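Towel bot, part whatever

03/04/2019

Quick one because I have to give the bench keys back and I still haven't eaten.

So. The two-arm folding thing at the shared shop. Still going. Last post I said the left arm was dropping the cloth on every second try and I blamed the gripper tips. Wrong. It was the wrist. One set screw, backed out by maybe a turn, and the whole wrist had a little bit of slop in it. You can't see it when the arm is sitting still. You only notice when it goes down for a corner and lands a finger's width off, and by then you've spent two evenings messing with the camera offsets like an idiot.

Put thread locker on all of them now. Both arms. Should of done that in the first place, and I even have a note from last May telling me to.

Next thing, cables. The right arm was snagging on its own cable any time it reached across. I'd zip-tied everything nice and tight because it looked good and of course tight is exactly what you don't want near a joint. Cut the ties, gave it a big lazy loop at the top, ran it again. Ugly. Works. Let it go back and forth for 19 minutes while I swept up and it didn't catch once.

Ghassan Matar came by with a bag of connectors and told me the whole program was too polite. His word. He meant I was stopping the arms above the cloth, waiting, then creeping down the last bit, and that creep is where all the time goes. He's right. But if I take it out the fingers hit the table and I've already bent one pair doing that. We settled on a softer stop: go down at half speed, watch the motor current, quit when it jumps. Took an hour to pick a number for the current. First one I tried, the arm stopped in mid air because it could feel its own cable dragging. 462 is the number in the file right now, don't ask me what unit, the driver docs from Kodon don't say and I've stopped caring.
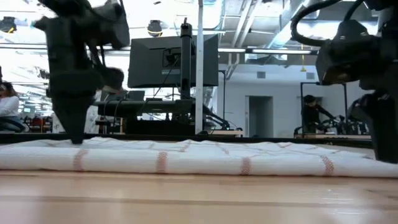 Then there's the rolling problem. When both grippers push in at the same time the fabric bunches up between them and you end up with a fat sausage where you wanted a flat edge. My fix so far is dumb. One arm holds, the other one pulls, never both moving. Slower, but the edge comes out flatter. I want to try having the holding arm ease off a hair just before the pull ends, so the stretch has somewhere to go. Not tonight.

Cloth matters way more than I expected. Thin stuff slides off before the fingers close. Thick terry just sits there and laughs at you. Kitchen towel weave is the sweet spot, enough ribbing for the tips to grab on to. Ironing it first is cheating and I'm not doing that. If it can't deal with wrinkles what's the point.

Software notes for the two of you who asked:

Moved the logging off the laptop. It was hiccuping whenever the disk got busy and the arms would twitch. Scary the first time.

Project folder is called Pakurberg now, old name clashed with somebody else's stuff on the shop server. If you pulled the old one, delete it and grab it again, don't try to merge.

Home position is higher up. The old one was fine for one arm but with two they came way too close to eachother on the way back.

Emergency stop is still a long reach from my stool. Need to move it. Keep saying that.

Money: I'm not adding it up. The wrist motors were the worst of it and I got those second hand from Visser, who had them in a drawer since a job that fell through. One has a grinding noise at low speed. Gets through a session okay so I'm leaving it until it quits.

Goal for next time is 2 clean folds in a row with no hand on the stop button. Then I want to try a pillowcase, which Ghassan says is a terrible idea, there's an inside and an outside and the arms don't know which is which. We'll see. Also need to order more fingertip rubber, the left set is worn shiny.

Ok keys. Gotta run.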